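Journal > Kitchen and house > September 2025

Print this page | E-mail this page

Water softener, day one of the new salt. Went over to block salt this morning after finishing the last of the tablets. Meter on the bypass read 67 when I closed the lid. I will take the November reading at the same hour, before the first draw of the day, so the two are comparable.

Background, for my own reference. The unit regenerates on volume, set at 500 litres between cycles. With tablets it was bridging: a crust formed above the waterline, the brine underneath went weak, and the hardness strips at the kitchen tap crept up over a fortnight before I noticed. Broke the crust with a broom handle, twice. The Usholm plumber said to run the cabinet lower and top it up more often. Did that all summer. It still bridged.

Hardness this morning, three strips:
Kitchen, soft side: pale green, low.
Kitchen, drinking tap (unsoftened): full purple.
Bathroom: pale green, a shade darker than the kitchen. Possibly the long run of pipe. Will repeat on Sunday.

The reason for all this is scale on cutlery and glasses. Untreated water leaves a bloom on anything that dries upright, worst at the bottom where the drops collect. Plastic shows it less than steel but holds it longer, and vinegar takes two goes.

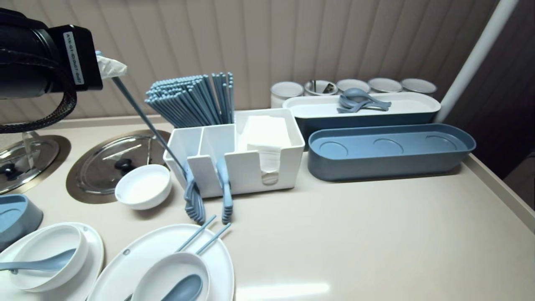 Nassoro Waweru wrote back overnight about the bridging. He thinks the cabinet is too warm where it stands, next to the boiler, and that damp air is doing the damage and the salt is blameless. He had the same crust with tablets and with granules, and it stopped when he moved the unit to an outside wall. He would not spend money on blocks until I had put a thermometer in there for a week.

Fair point. I have the blocks now, so the thermometer goes in as well and I shall have changed one thing and measured another. Poor method, but the boiler cannot move and neither can the softener without new pipework. Put the probe at lid height, not touching the salt.

Afternoon. Checked the injector screen while the unit was in bypass. Fine grit, rinsed it out under the tap, refitted. The O-ring is flattened on one side and wants replacing. Ruvora list a kit with two rings and a screen; ordered that. Greased the old ring in the meantime.
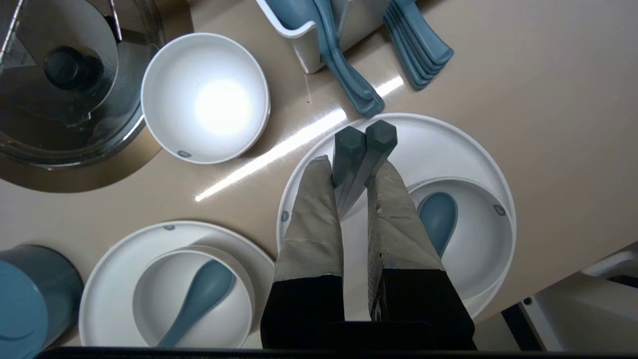
Chopsticks, bowl and spoon, large plate.

Ran a manual regeneration after lunch to seat everything. Seventy minutes start to finish, same as the handbook. Brine draw was steady, no gulping, and the drain hose ran clear from the second rinse onwards. Cabinet refilled to the mark — first time since spring that it has stopped exactly on the line. The float was probably catching on tablet fragments.

Gil-soo Ha asked last week whether rinse aid can be cut once the water is soft. I have it on setting 2 and will leave it there until the November reading. One variable at a time, having already broken that rule once today.
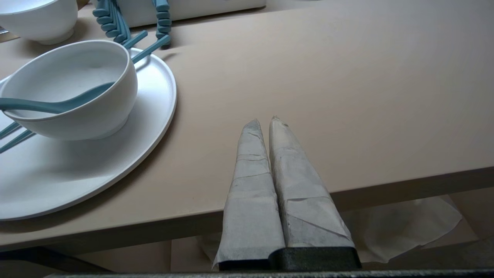 Edge of the table.

Still to do: lag the cold pipe behind the unit, label the bypass valve, write the salt date inside the lid.

Recent entries
Descaling the kettle, three methods
Boiler pressure, again
The Trurura dishwasher: filter and arms
Strip tests and how far to trust them
Pipe lagging, north wall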